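홈 > 써본 이야기 > 로봇·자동화

분류: 체험기 / 서비스 로봇 | 태그: 양팔로봇, 장보기로봇, 교육키트, 플루트데일

플루트데일 장보기 키트, 2주 빌려 써본 이야기

지난번 글에서 슬쩍 예고했던 그 물건, 드디어 씁니다. 플루트데일(Plutdale)에서 나온 양팔 로봇용 '장보기 과제 키트'예요. 2월에 대여 신청을 넣어 두고 한참 잊고 있었는데 어느 날 아침에 전화가 와서 "오늘 오후에 들어가도 될까요?" 하시더라고요. 당연히 됩니다! 점심도 대충 먹고 연습실부터 치웠습니다.

먼저 밝혀 두면 협찬은 아니고 대여료는 제가 냈습니다. 로봇 본체는 원래 쓰던 것이고, 이번에 빌린 건 진열대와 모형 농산물, 장바구니, 그리고 과제 파일이 들어 있는 소프트웨어 묶음이에요. 그동안 저는 블록 쌓기, 컵 옮기기 같은 것만 줄기차게 시켜 왔거든요. 물론 그것도 재밌는데, 석 달쯤 하다 보면 컵만 봐도 좀 지겹습니다. 그래서 배추가 들어온다는 말에 얼마나 설렜는지 몰라요.

설치하던 날

설치는 마리차 파우카르 씨가 와서 도와주셨습니다. 플루트데일 쪽 현장 담당이신데 손이 정말 빨라요. 진열대는 다리와 가로대를 먼저 세우고 나무 칸을 얹는 순서였고, 저는 옆에서 볼트 봉지 들고 서 있다가 가끔 수평계 읽어 드리는 역할이었습니다. 바닥에 카펫이 깔려 있어서 다리 높이를 맞추는 데 시간이 제일 많이 걸렸네요. 집에서 하실 분들은 이 부분을 여유 있게 잡으세요.

모형은 한 상자에 뒤섞여 들어옵니다. 목록표에는 부품까지 전부 합쳐서 104점이라고 되어 있는데, 이걸 칸별로 나눠 담는 게 은근히 즐겁습니다. 어릴 때 시장 놀이 하던 기분이랄까. 설명서에는 추천 배치가 그림으로 나와 있지만 꼭 따라 하지 않아도 된다고 해서, 저는 우리 동네 마트 채소 코너를 떠올리면서 제 마음대로 담았어요. 그러다 보니 딸기 위에 대파 한 줄기를 걸쳐 놓는 식의 배치도 나왔는데, 오히려 이런 게 과제로는 훨씬 재미있습니다.

왼쪽부터 반으로 가른 배추와 대파, 그다음이 오이, 당근과 풋고추, 포도와 딸기 순서로 갔고 사과는 위쪽 선반에 따로 올렸습니다. 첫 과제는 바구니를 한쪽 집게로 잡고 진열대 앞에 서는 것부터예요. 물건을 담는 건 그다음 단계고요. 별것 아닌 것 같은데 저는 이 자세가 나오는 순간 혼자 박수를 쳤습니다.

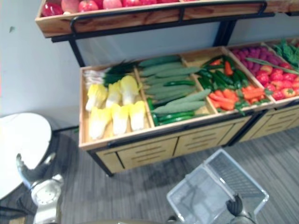
좋았던 점

첫째로, 물건 모양이 제각각이라는 게 이렇게 큰 차이일 줄 몰랐어요. 컵은 어디를 잡아도 컵인데 당근은 방향이 다 다르잖아요. 끝이 이쪽을 보는 놈, 저쪽을 보는 놈. 어느 쪽으로 손목을 돌려서 들어가야 하는지 매번 새로 정해야 합니다. 오이 칸은 더 심해서, 길쭉한 연두색 오이 밑에 작고 반들반들한 진녹색 오이가 끼어 있으면 작은 걸 꺼내려다 큰 걸 밀어 버리기 일쑤예요. 첫날 오후는 거의 오이하고만 보냈습니다.

배추도 얘기를 안 할 수가 없네요. 반쪽짜리 모형이라 단면이 위로 오게 눕혀 두면 보기에는 참 예쁜데, 두 손가락 집게로 잡으려면 폭을 꽤 벌려야 해요. 제 집게로는 옆에서 감싸듯 들어가는 게 제일 나았습니다. 니디아 소텔로 씨가 댓글로 "배추는 위에서 찍지 말고 옆에서 미세요"라고 알려 주신 적이 있는데 딱 그 말씀대로였어요. 고맙습니다!

그리고 장바구니! 저는 이 키트의 주인공이 바구니라고 생각합니다. 한 손은 바구니 테두리를 계속 잡고 있어야 하고 다른 손은 담아야 하니까 양팔을 따로 생각할 수가 없어요. 철망 바구니라 잡을 수 있는 자리가 많은 것도 편하고요. 다만 모서리 가까이를 잡으면 바구니가 기울기 쉬워서, 무게가 실릴 때 손목이 버텨 주는지 미리 확인하셔야 합니다.

소프트웨어 쪽

과제 파일은 '페식스(Fesix)'라는 프로그램으로 엽니다. 과제마다 목표 물건과 순서가 적혀 있고, 실행 기록이 남아서 나중에 돌려 볼 수 있어요. 한 묶음에 기록을 최대 300개까지 저장할 수 있는데 2주 동안 쓰기에는 넉넉했습니다. 저는 저녁마다 그날 기록을 돌려 보면서 맥주 한 캔 마시는 게 낙이었고요(로봇은 꺼 놓고요).

마음에 든 건 과제를 말로 적는 칸이 있다는 거예요. "빨간 과일을 담는다"라고 쓰면 사과도 되고 딸기도 되니까 어디까지를 정답으로 칠지 제가 정해야 합니다. 이걸 정하다가 바흐만 아흐마드푸르 씨랑 통화가 길어졌어요. 바흐만 씨는 포도도 붉은 기가 도니까 빨간 과일이라는 쪽이고 저는 보라색이라는 쪽입니다. 아직 결론이 안 났습니다.

아쉬운 점

한글 메뉴가 절반만 되어 있어요. 설정 화면까지는 한글인데 오류 메시지는 전부 영어로 뜹니다. 뜻은 알겠는데 급할 때는 눈에 잘 안 들어오더라고요. 문의를 넣었더니 다음 판에 고치겠다는 답이 왔습니다.

모형이 가볍다는 것도 적어 둘게요. 실제 채소 무게에 익숙해진 분이라면 조금 당황하실 수 있어요. 집게 힘을 평소대로 줬더니 제 기준에는 좀 셌고, 값을 낮추고 나서야 편해졌습니다. 가짜 딸기라고 얕보면 안 됩니다. 작고 끝이 뾰족해서 집게 사이로 쏙 빠져요.

위 선반의 사과는 저한테 제일 어려운 과제였습니다. 선반 앞에 검은 가로대가 있어서 손이 들어가는 높이를 잘 잡아야 하거든요. 세 번 연속으로 걸리고 나서는 아예 위에서 내려오는 경로로 바꿨고, 그 뒤로는 할 만했습니다. 난이도 표시가 따로 없으니 처음 하시는 분은 당근부터 하시길 권해요.

다른 제품이랑 비교하면

재작년에 잠깐 써 본 그라크홀름(Grakholm)의 주방 키트와 비교해 달라는 분이 계셨는데, 성격이 많이 다릅니다. 그쪽은 그릇과 서랍 위주라 동작이 큼직하고 이쪽은 잔손이 많이 가요. 둘 중 하나만 고르라면 저는 이번 것. 물건 배치를 바꾸기만 해도 새 과제가 생기니까 질리지가 않습니다. 대신 정리정돈을 싫어하는 분이라면 매번 고추랑 당근을 다시 섞어 놓는 일이 고역일 수도 있겠네요. 저는 그 시간이 좋았지만요.

대여는 2주 단위이고 연장은 반납 전에 신청하면 됩니다. 저는 연장 신청했어요, 당연히. 카테리네 아파사 씨네 공방에서도 다음 차례로 빌리신다니 그쪽 후기도 올라오면 여기에 덧붙일게요. 로봇 기종마다 집게 폭이 달라서 배추에서 꽤 갈릴 것 같거든요.

다음 글에서는 대파 이야기를 할 생각입니다. 뿌리 쪽을 잡느냐 잎 쪽을 잡느냐를 두고 기록을 모으는 중인데, 혹시 해 보신 분 계시면 댓글로 알려 주세요!

최근 글
- 컵 옮기기 석 달, 그만둘 때가 됐나
- 우안카(Huanca) 손목 보호대 장착기
- 집게 고무 교체하는 법과 제가 망친 두 짝
- 릴리베스 살라사르 씨 작업실 구경 다녀왔습니다
- 연습실 조명 바꾸고 달라진 것들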